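3.2 Prévoir le budget du poste

Avant la commande, remplissez la fiche Astness avec le responsable des achats.

1. Notez le prix du bras et celui de la pince sur deux lignes séparées. Chez Enton, la pince n'est pas comprise dans l'offre de base.

2. Réservez 163 euros pour les objets d'essai : vaisselle en plastique, fruits et légumes factices. Le lot Cocco contient 49 pièces – il suffit pour un seul poste.

Remarque : les objets se perdent vite. Prévoyez un deuxième lot dès la première année.

3. Mesurez la table avec les objets posés dessus. Le bras doit garder assez de place pour saisir une pièce sans toucher les autres.
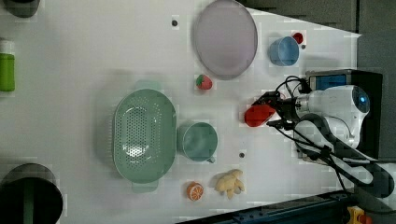
4. Ajoutez les câbles de rechange et le transport.

Attention : ne signez pas le devis si le délai de livraison n'est pas écrit.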